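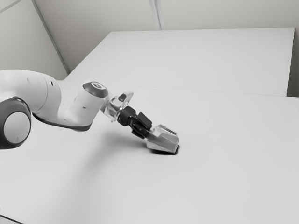
The Pedix bench arm is sold as a way of taking the dull part out of small assembly work, and we stock it, so you would expect us to agree. We agree with some of it. The arm reaches in from one side of a table and works down to the surface with a closing gripper, and that is more or less the whole idea. What the white tabletop leaves out, with a second table behind it and not a tray or a cable on either, is the bench you have at home base: half-finished units, a mug, a label printer that somebody leans on. Ask any supplier, us included, what the arm does on a bench like that before you ask what it costs.

What you get
Arm, gripper with one pair of fingers, control box, hand controller, table clamp and mains lead. Setup software from Clirnik is included for the first year. After that it is charged yearly, and the arm will carry on running saved jobs without it but you can't teach it new ones. We think that should be printed larger on the maker's own leaflet.

Not included: the table, guarding, part trays, or anybody's time.

What it is good at
Picking the same part from the same spot and putting it in the same other spot. Loading a test jig. Holding something still while a person does the clever bit. It does these at a steady pace all day, and the pace is slower than a practised pair of hands. Buyers who have only seen the sales film are often surprised by this.

What it is not good at
Bags. Anything floppy. Parts that arrive tipped out of a box. Fingers can be changed for different shapes, but changing them and checking the job afterwards takes 42 minutes by our own clock, done by someone who knows how. If you swap products 5 times a day, please do that sum first.

What changes for the people on the bench
The brochure says staff are "freed for higher-value tasks". We asked at Plekano, where 4 of these arms have been running since last August on small valve assembly. Vasiliki Vlachopoulos leads the day shift there.

"Nobody was let go, I'll say that. But two people left and weren't replaced, so make of it what you like. The ones who stayed do less picking and more filling of trays, and filling trays is not a higher-value task. It's picking, with the robot at the other end of it."

She does say that sore wrists have come up less often at her morning meetings. She also says the afternoons are quieter and that not everyone likes it. Two people who used to work facing each other now each mind a pair of arms, backs turned.

Parviz Shojaei, who sets the arms up on the same site, is kinder to them. In his view the trouble came from buying first and asking the bench second. "The people doing the job knew which step was worth handing over. It was the jig loading. We spent weeks on a different step because it looked better when visitors came."

Our own fitter, Keyvan Daneshvar, would add that the person who looks after the arm needs hours in the week for it, written down, with somebody else covering their old job. In his experience this is the item most often struck off the quote.

Safety
The arm slows and stops on contact. That does not make your job safe, since the stop knows nothing about what the gripper is holding. A sharp part is still a sharp part. You need a risk assessment for the whole task on your own bench, and we won't commission an arm without seeing one.

Spares and repairs
Fingers wear and are the part you will order most. We keep over 261 pairs on the shelf in the common sizes. Wrist units go back to the maker and we lend one while yours is away, if we have one in. Older Tehrani fingers do not fit, whatever the adaptor listing says - we have tried.

Trying one first
We hire the arm by the month and take the hire off the price if you keep it. Please put it on a real bench with the people who work there, and let them switch it off when it gets in the way. Keep a note of how often they do. Hire bookings and fitting dates go through Guðlaug Hjaltested at the trade counter.

Page last changed 3 June 2022. Prices on request, ex VAT and delivery.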